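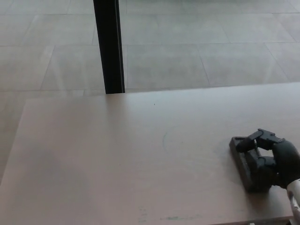 Slamet Ismail asked at the first shift meeting whether the people on the returns bench would still be on the returns bench in a year, and said he would like the answer in writing. The answer is in section 3, and he has read it and agreed to the wording.

Gellthorpe returns hall: second progress report
Period covered: March to June
Prepared for the Plaladton workplace fund

1. Where the work stands

The grant pays for one robot station on the returns bench at Gellthorpe, for training, and for the hours our own people spend on the project. The station handles small boxed and flat items that come back from customers. The job is to pick up an item from the table, turn it so the label can be read, and set it down in the right place for the next step. A person then opens it, checks it and decides what happens to it. That decision stays with the person.

At the end of June the station was running on the day shift only, from 7 a.m. to 3 p.m. The evening shift was in the original plan for May. We moved it to the next period when the hand needed more adjustment than we had allowed for.

Our target for June was 2,000 items handled from pick to set-down. The station completed 1,610. Most of the shortfall came in the first half of the month, when we stopped twice to change the grip settings. Items that the hand did not complete were passed to the bench and are not in the figure.

2. What has been difficult

Dark items with low edges are the slowest. The hand has to come over the top and close on both sides, and if the item is lying at an angle the first attempt often pushes it instead of lifting it. Michailidis, who supplied the station, changed the approach path in April and again in early June. The second change helped. We have asked for a third, for items less than an inch high, and have a date for it in the next period.

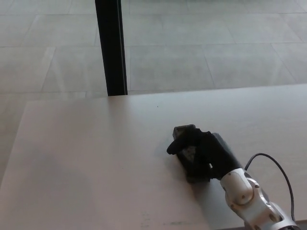 Grip work at the returns station, small dark item, hand closed from above.

Table height was also a problem. We set the table for the arm and then found that anyone reaching across to clear an item had to stretch. It was lowered in May and the arm was recalibrated, at a cost of two working days. The people who use the bench should have been asked before the table was fixed in place, and for the second station they will be.

The link to Iltoreo, our stock system, still drops when the system restarts overnight. Someone has to log the station back in before 7 a.m. At present that is the shift lead. It takes ten minutes and was never meant to be part of the shift lead's job. A fix is with the system team.

3. What has changed for staff

No jobs have been removed from the returns bench and none will be during the grant or in the twelve months after it ends. This is the wording agreed with staff. If volumes fall and the company needs fewer hours on the bench, it will offer moves inside the building first, at the same rate of pay.

Day-shift staff now do less lifting and turning and more checking. Views on this are mixed. Several people with wrist or shoulder trouble say the day is easier. Others say checking all day is more tiring than they expected, as the sorting used to give them a break from looking closely at things. In May we began rotating people between checking, packing and the station every two hours. The rotation was every three hours at first and that was too long.

The station needs a person nearby to clear items it cannot take and to restart it after a stop. We had called this "monitoring" in the application and had not given it a pay grade. Staff pointed out that it means being answerable for a machine. It has been graded one step above bench work since the start of June, and everyone who has finished the training is paid at that step for the hours they do it.

Training has taken longer than planned. Each person gets two half days with Michailidis and one with a colleague who is already trained. The second session was too technical for most of the group, and it has been rewritten around the stops that come up in an ordinary shift.

4. Spending

Spending on equipment is within budget. Spending on staff hours is $687 over for the period, all of it from the two extra days on the table. We propose to cover this from the travel line, which is largely unused, and ask for your approval to do so. The training line includes $2,000 held back for evening-shift sessions, and we would like to carry it forward.

5. Next period

Start the evening shift, with at least four trained people on it before the first night. Test the third grip change on thin items. Get the Iltoreo restart fixed so that the morning login can stop. Hold a bench meeting on the layout of the second station before any furniture is ordered. Repeat the staff survey from March using the same questions, and include the results in the next report.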